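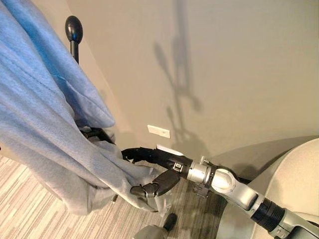

*Fig. 4 - Blanket station. Right arm gripping the lower folds, rack behind.*

## 4. Blanket station (open day set-up)

For whoever is running the floor on Monday. Read sections 1 to 3 first, the power-up order is in there and I'm not repeating it. Kiều has the printed copy.

You need:

- the black coat rack
- light blue fleece blanket (spare is in the Oltis crate)
- the robot, charged overnight
- floor tape, two colours
- e-stop remote, tested that morning

### 4.1 Rack and blanket

1. Stand the rack in the corner, clear of both walls. Leave enough room that the arm can come in from the side without the elbow grazing the paint. It did in May.
2. Check all the feet sit flat on the carpet. If it rocks, turn it until it doesn't.
3. Drape the blanket over the top. Loose. Don't fold it neatly over the hooks, the grip routine looks for hanging folds and gives up on a flat edge.
4. Leave the knob at the top showing. Hem stays off the floor if you can manage it.
5. Overhead lights on full.

**Note:** use the plain fleece only. Huệ tried the patterned one at the Grorcombe visit and it missed the pinch three times running.

### 4.2 Positioning the robot

1. Drive the base to the taped mark at walking pace, slow setting. Someone beside it the whole way.
2. Square the torso to the rack by eye, then run `Align` from the Brullo tablet.
3. Wait for the tone. Takes 30 seconds, longer if poeple are walking behind you.
4. Look along the arm cables. Nothing pulled tight, nothing that can snag on a rack hook.

**Caution:** keep hands out of the space between gripper and blanket once `Align` has started. The fingers close without a second tone.

### 4.3 Running the demo

1. Clear visitors to behind the outer tape line. Kids too, especially kids.
2. Call "arm moving" out loud.
3. Press `Demo 4`. The arm reaches to the lower folds and closes on a pinch of fabric.
4. Pause here if you're giving the talk. Good spot for questions - the hold is stable and people can get a proper look at the fingers.
5. Press `Continue`. Slow lift, then release.
6. Press `Home` and wait untill the arm is fully back before you re-drape.

If the pinch misses, press `Retry` once. Misses again, go `Home`, shake the blanket out and start from 4.1 step 3. Don't hold the fabric up to the gripper for it.

**Caution:** if the rack starts to tip, hit the e-stop. Do not grab the rack.

### 4.4 Fault codes you might see

| Code | What it means | What to do |
|---|---|---|
| 117 | Grip force over limit | `Home`, check for a hook caught in the fold |
| 3000 | Tablet lost connection | Wait, reconnect, run `Align` again |

Anything else, write it down and get Munther. Don't clear it yourself.

### 4.5 Between groups

- Re-drape, lights check, tape check
- Wipe the gripper fingers, fleece lint builds up fast
- Swap presenters - Sơn takes over after lunch
- Battery under the amber line, stop and charge. Next group can start with the Quách table instead (section 5)

Questions about this section to Roxana Mosquera. Spare remote is in the top drawer, labelled.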